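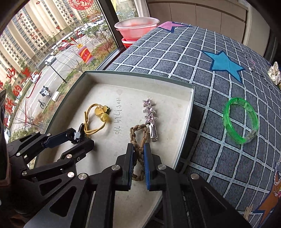

Petit carton ouvert avec un élastique jaune et une barrette argentée.

Nous utilisons des cookies pour mesurer l'audience du site. Accepter | Refuser | Personnaliser

Assistance > Pesage et expédition > Guides de mise en service

mai 2026, par l'équipe support Clillivside

3. Mise en service de la balance Gudoron

Section valable pour le modèle de table avec afficheur déporté. Pour le modèle mural, voir section 5, le montage est différent. Lire jusqu'au bout avant de brancher.

3.1 Emplacement

1. Choisir une surface plane, dure. Pas de nappe épaisse, pas de tapis de découpe mou sous les pieds.
2. Éloigner du radiateur, de la porte, du ventilateur. Un courant d'air suffit à faire bouger le dernier chiffre.
3. Régler les quatre pieds à vis. La bulle doit être au centre du cercle, à l'arrière à gauche.
4. Retirer la cale de transport rouge sous le plateau. La garder.

ATTENTION : ne jamais mettre sous tension avec la cale en place. Le capteur force et la garantie Schouten ne couvre pas ce cas.

3.2 Branchement

1. Brancher d'abord le câble de l'afficheur (prise ronde, détrompeur vers le haut).
2. Brancher ensuite l'adaptateur secteur. Uniquement celui fourni.
3. Appuyer sur MARCHE. Plateau vide, rien dessus, pas même la feuille de protection.
4. Attendre la fin du test d'affichage. Tous les segments s'allument puis zéro.
5. Laisser chauffer avant la première pesée, environ 8 minutes. Davantage si la balance sort d'un local froid.

Remarque : si l'afficheur reste sur « ---- », couper, vérifier la cale, recommencer.

Sur piles : même procédure, mais le rétroéclairage s'éteint tout seul. Normal. Réglable dans le menu P3.

3.3 Étalonnage

À faire à la première installation, et après chaque déménagement de la balance, même d'un étage à l'autre.

1. Plateau vide, maintenir TARE jusqu'à l'affichage de CAL.
2. Relacher. L'écran demande la première masse : 100 g. La poser au centre, sans la lâcher de haut.
3. Attendre le signal sonore. Retirer.
4. L'écran demande la seconde masse : 700 g. Même chose.
5. FIN s'affiche. La balance redémarre seule.

Les deux masses sont dans la mousse du couvercle. Les tenir avec le chiffon, les doigts laissent du gras.

ERR 2 : masse posée trop tôt. Reprendre à l'étape 1.
ERR 4 : balance pas de niveau ou table qui vibre. Revoir 3.1.
ERR 7 : étalonnage interrompu. L'ancien réglage est conservé, on peut travailler avec en attendant.

3.4 Tare et contenants

Toujours tarer le contenant vide, ouvert, avec son calage s'il y en a un. Le couvercle compte aussi : le poser à côté du carton sur le plateau pendant la tare.

1. Poser le contenant.
2. Appuyer une fois sur TARE. Zéro s'affiche avec un petit triangle.
3. Ajouter les articles.
4. Lire le poids net.

Pour un envoi, c'est le poids brut qu'il faut. Appuyer sur NET/BRUT avant d'imprimer l'étiquette. Erreur la plus fréquente au support, de loin.

Tare mémorisée : si le même format de carton revient souvent, maintenir M puis choisir un emplacement libre. Donner un nom court, l'écran coupe le reste. Penser à refaire la mémoire quand le fournisseur de cartons change, l'épaisseur varie d'un lot à l'autre.

Les articles très légers (bijoux fantaisie, boutons, accessoires de cheveux) se pèsent par lot. À la pièce, la lecture n'est pas assez stable. Peser le lot, diviser avec la fonction PCS.

3.5 Liaison avec le logiciel Esbridge

Facultatif. La balance fonctionne très bien seule.

1. Installer Esbridge sur le poste avant de brancher le câble USB. Dans l'autre ordre, Windows prend un pilote générique et il faut tout désinstaller.
2. Brancher le câble, face arrière, port marqué PC.
3. Dans Esbridge : Matériel > Ajouter > Balance. Choisir Gudoron dans la liste.
4. Cliquer sur Tester. Le poids du plateau doit apparaitre dans la fenêtre.
5. Enregistrer.

Import du catalogue : fichier CSV, séparateur point-virgule, accents en UTF-8. La mémoire interne accepte 1 031 références. Au delà, l'import s'arrête sans message, les dernières lignes manquent. Trier le fichier avant et mettre en tête ce qui sert vraiment.

Remarque : ne pas débrancher l'USB pendant l'import. Si c'est arrivé, vider la mémoire (menu P9) et relancer.

PRUDENCE : P9 efface aussi les tares mémorisées. Les noter avant.

3.6 Entretien courant

- Chiffon doux à peine humide. Pas d'alcool sur l'afficheur, il blanchit.
- Enlever le plateau en le levant droit, sans levier.
- Pas d'air comprimé sous le plateau.
- Miettes de carton et bouts d'adhésif : pinceau sec.
- Ne rien stocker sur la balance éteinte. Le capteur travaille quand même.

Pour le transport, remettre la cale rouge, couvercle fermé, masses dans leur mousse. Cale perdue : demander la pièce au service Schouten avec le numéro de série, gravé sous le socle.

Changements dans cette version du guide : étape 3.5.1 ajoutée, code ERR 7 corrigé. Le menu P3 va changer avec la mise à jour de juillet, les captures et la section 4 seront reprises à ce moment la.

Suite : section 4, Impression des étiquettes.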